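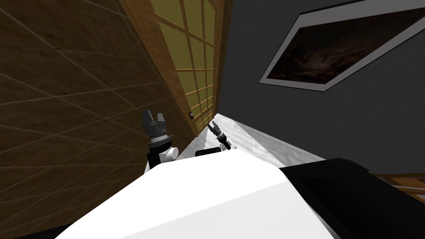

How often should you descale a kettle if your tap water is hard? Every five weeks for daily use, going by my own records, and sooner if you boil more than a full kettle a day.

Filed under: Kitchen Notes, Water
5 min read
August 12, 2024 - posted by the site author

I moved to Bilmont in January and brought my kettle with me. At my previous address the water was soft and I descaled the kettle when I remembered to, a couple of times a year at most. In Bilmont the first white film showed up on the base within days, and by the end of the month there were flakes in my tea. This post is a record of what I tried and what I settled on.

First, the chemistry, briefly. Hard water carries dissolved calcium and magnesium, mostly as bicarbonates. When you heat it, the calcium bicarbonate breaks down into calcium carbonate, water and carbon dioxide. The gas leaves and the calcium carbonate comes out of solution as a solid, preferentially on the hottest surface available. In a kettle with a concealed element that surface is the base plate. Calcium carbonate conducts heat poorly compared with steel, so a thick layer slows the transfer of heat into the water. It also flakes, and the flakes end up in the cup.

Scale is not a health problem. It is a texture problem and, over time, an appliance problem.

My kettle is a Horkell, a plain steel model with a removable mesh filter in the spout. The manual says to descale "regularly" and gives no interval. I wanted a number, so I kept a log on a sheet of paper taped inside a cupboard door. Each entry had the date, whether I could see bare metal on the base, and how long a full kettle took to reach the shutoff point from cold. I did not control for the temperature of the incoming water, which drifted upward through the spring, so the timing data is weaker than I would like. The visual check turned out to be more useful anyway.

The log covers 64 entries. The pattern was fairly steady. Thin film in the first week, patchy coverage in the second and third, full coverage in the fourth, and loose flakes at some point in the sixth. Descaling at five weeks catches it before the flakes and while a single treatment still clears the base completely. If I waited longer, one treatment left a crust near the edge of the plate and I had to repeat it.

On acids. I tried three.

White vinegar works. It is slow at room temperature, and when heated it fills the kitchen with a smell that stays until evening. It also took several rinses before the water stopped tasting of it. I used it twice and stopped.

Citric acid powder is what I use now. I dissolve 50 grams in a liter of water that has been heated but not boiled, leave it for half an hour, pour it out and rinse twice. I avoid boiling the solution, as calcium citrate becomes less soluble as the temperature goes up and can deposit on the plate as a second kind of scale, which is harder to shift than the first. I did this once by accident and spent a while with a nylon brush.

The third was a branded sachet from Clakthorpe, bought at the hardware store. The ingredient list on the back was citric acid and a dye. It did the job as well as the plain powder and cost a good deal more per treatment. The dye is there so you can tell the kettle is full of descaler, and I can see the point of that in a shared kitchen.

The mesh filter needs separate attention. It clogs from the inside, and the solution in the kettle does not reach it unless you fill past the maximum line, which you shouldn't do. I take it out and soak it in a cup of the same solution. An old toothbrush clears what is left.

I also looked at prevention. A filter jug with an ion exchange cartridge reduced the scale a lot while the cartridge was fresh, then less each week. I did not continue with it - the cartridges were a recurring cost and I still had to descale, only less often. Emptying the kettle after each use made a visible difference for no money. Water left sitting in a warm kettle evaporates and leaves its minerals behind, so I now pour out the remainder and leave the lid open.

One open item is the coffee maker, an older Alexiou drip machine. Its heating tube can't be inspected without taking the bottom off, so the visual check is no use. I have started timing the brew cycle instead and have too few entries to say anything yet.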